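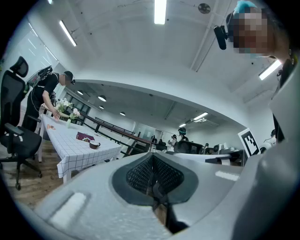
A gridded white cloth, cut flowers and a brown mug on the table beside the stairwell.

Desk by day, table by night

Upper-floor rooms in Farnorville's older commercial buildings tend to get used for two jobs. The same table takes paperwork until late afternoon and a meal after that, and the fittings have to suit both.

Cloth comes first. A printed grid is practical on a shared table: the lines show at once whether the fabric is square to the edge, and cups and boxes can be set along them. Allow enough drop to cover the front edge. Shenoy sells a cotton cloth 2000 mm long, and Ollby a wipeable one in the same size. We washed both 5 times in June. The cotton shrank slightly along its length.

Flowers should go at the far end in a small clear vase. Keep the whole arrangement under 400 mm high so people seated opposite can see each other.

Seating is harder. A mesh office chair with a headrest suits long hours at a screen, but its armrests may catch the table edge at dinner. Measure the clearance before buying. Casters roll freely on timber floors, and Livosico's soft-tread set, at around $2 a wheel, marked our test boards less than hard nylon did.

Near a stair opening, park wheeled chairs on the window side.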